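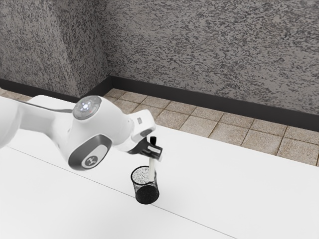
Wendy Naylor trabaja en Fusico desde hace 2 años y enseña a los brazos robóticos con un mando a distancia. Me recibió por videollamada, a las nueve de la mañana, con el simulador ya abierto.

«Al principio yo movía el mando demasiado rápido», me explicó. «El robot aprende también mis dudas y mis correcciones, entonces hay que moverse con calma». Para la tarea del rotulador y el portalápices de malla, su equipo grabó 3.000 demostraciones, todas en simulación. Después de la revisión quedaron 2.270.
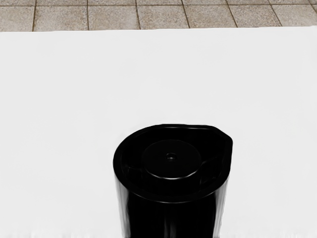 ¿Qué se hace con una demostración que sale mal?

«La marcamos y la guardamos aparte. Si el rotulador se cae y la persona lo recupera bien, esta parte puede servir. Si la persona se pierde, la borramos».

Le pregunté también por la enseñanza a mano, cuando uno toma el brazo y lo lleva. Naylor la practicó en Kosen, con un brazo real, y dice que se siente mejor el peso, pero que cansa mucho el hombro.

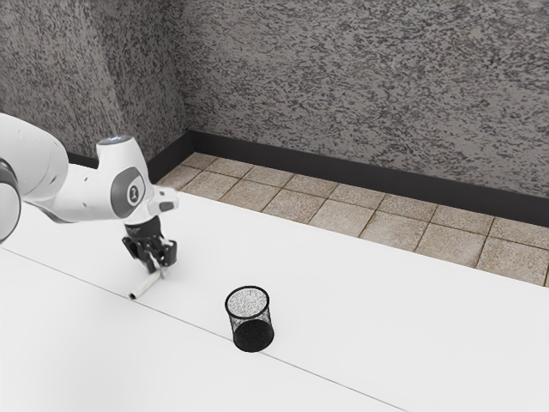

Lionel Pons no está de acuerdo en este punto: para él, guiar el brazo con la mano enseña antes a un principiante, y el mando viene después. Naylor lo escuchó y contestó que depende de la tarea. «Para meter una cosa delgada en un vaso, yo prefiero el mando. Mi mano no tapa nada».

En mayo empiezan con 13 operadores nuevos.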